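Magdalini Chrysikopoulos builds websites for people who would rather be doing something else. Her clients are upholsterers and piano tuners, a dog groomer, a couple who rent out canoes, and when I ask what they have in common she laughs and pours me more coffee before she answers.

"They all have a nephew who made them a site once," she says. "And then the nephew went to college."

We are sitting in the front room of Graltent, the two-person studio she opened in Javumdale with Cletus Lindqvist, who writes the words while she does the layout. They met at a print shop, where he proofread menus and she set them, and they still argue about commas the way other people argue about football. It's a friendly sort of arguing, and it went on, off and on, for most of the afternoon I spent with them.

The project that got them noticed locally is Zendetti, a directory of small trades in the valley. It started with 13 listings, most of them neighbors, and now has around 200. There are no stars and no reviews. Each business gets a page, a phone number, a few pictures and a paragraph that Cletus writes after calling the owner up for a chat.

"I tell them it'll take ten minutes and it never does," he says. "One gentleman who fixes clocks kept me on the line all morning. I got 60 words out of it, and they're good words, but I could have written a book – I still might."

I wondered whether a directory makes sense when everyone just types what they want into a search box. Magdalini has clearly been asked this before, and she is patient about it. Plenty of the people on Zendetti had no page of their own at all, she explains, so there was very little for a search to find. A listing costs $4 a month, and she has kept it there because she remembers what it was like to look at every bill twice.

The pictures are a sore point, though a cheerful one. Owners send in whatever they have, and she would much sooner use a plain close view of the work than a smiling stranger in a headset. 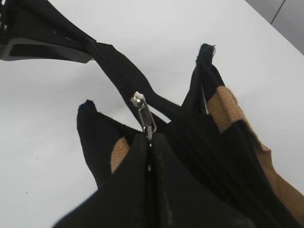
Black fabric bag with a metal zipper pull.

Next on the list is a version of the directory for Park, the town across the river, where shop owners have been asking since spring. Cletus wants to take it slowly. Magdalini has already drawn the home page, and she went to fetch it from the back room so I could see – green, with very large type, and a comma in the headline that he says has to go.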